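Lost property

Lost property is the general name for things left behind in public places and kept, for a while, by whoever runs the place. The term also covers the room where the things are kept, which is usually in the basement and usually locked at lunch.

History

Early town rules on found goods dealt mostly with livestock, a cow being both valuable and hard to overlook. Umbrellas came later and have dominated the field ever since. The railroad town of Parnberg opened its office in a former coal store beside the station, with one shelf, one ledger and a clerk who was expected to know everybody. The shelf filled in a month. The clerk, by most accounts, did not know everybody.

Practice

Most offices tag an item, write it down and wait. The waiting period varies a good deal. In Lindsay it is 70 days, after which goods go to a yearly sale held in June. Kandovik keeps things for a full year, except food, on which the town's rules are brief and firm. The Busuline ferry holds whatever is left on board until the end of the season, then charges a small fee for its return -- a policy that has kept the ferry's storeroom very full.

Claimants are asked to describe what they lost. Ruairi Dalgleish, in his short history of the Parnberg office, observes that owners of black umbrellas tend to describe them as black. His study of 1000 ledger entries found that 68 percent were never claimed, with gloves doing worst of all. Single gloves are kept for the same period as pairs, though the hope involved is different.

Sales and disposal

Unclaimed goods are sold, given away or thrown out. Mixed lots are popular with buyers, who must take the whole bin to get the one thing they want, and who often leave the rest at the bus stop, from which it returns to the office. Parnberg plans to move its ledger to a computer by 2029. The clerks have asked to keep the pencil.
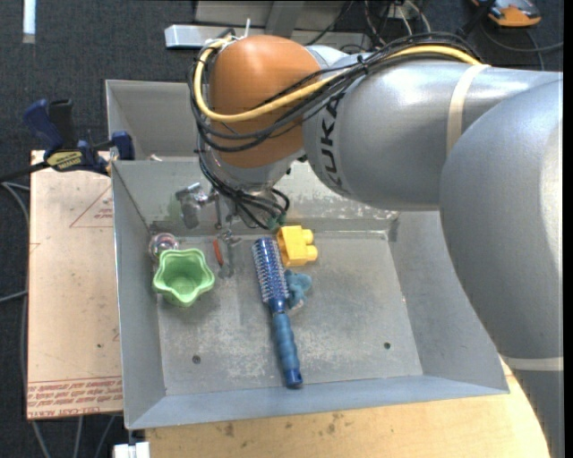
The sale at Lindsay differs from the others in allowing returns, a rule brought in after a buyer recognized his own suitcase and had already paid for it.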